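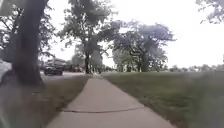 My niece wanted to know why sidewalks have lines in them, and whether somebody draws them on with a big stick. I love this question! I've walked on sidewalks my whole life and I was pretty old before I ever asked it.

The lines are called joints, and the people who pour sidewalks put them there on purpose. Concrete starts out as a gloopy mix of cement, sand, little stones and water. When it hardens it shrinks a tiny bit, and after that it keeps changing size. On a hot afternoon in June it swells. In winter it shrinks again. You would never notice by looking, but the concrete is pushing and pulling all year long.

If a sidewalk were one giant piece, all that pulling would make it crack in wild zigzags. So the workers press or cut lines into it, and if the concrete has to crack, it usually cracks down in the line where it doesn't look so messy. Some joints are real gaps that go all the way through, with squashy stuff packed inside. Those are expansion joints. They give each slab (that's the name for one big flat piece) some room to grow.

I once measured a long path near Hadgu Park with my own feet, heel to toe, and got 294 shoes. My shoes, I mean. Yours would give you a bigger number — try it!

Now, about trees. Lots of streets have a strip of grass between the sidewalk and the road, and trees often get planted in it. Roots look for water and air, and there can be plenty of both just under a slab. A root starts out thin as a noodle, then gets fatter every year, and a fat root can lift concrete. Slowly, slowly! Frost can do it too, when water in the soil freezes and swells up.

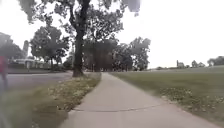
A sidewalk, a grass strip and a big leafy tree.

When one slab ends up higher than the next, you get a bump that catches toes and scooter wheels. I hit one on Starkov Street when I was 8 and I still have the mark on my knee. Repair crews can grind the high edge down, or pump material under the low slab to raise it.

Next time you're out walking, look for a line that's perfectly straight and one that wiggles. Which do you think a person made? Put your toe on it and have a guess.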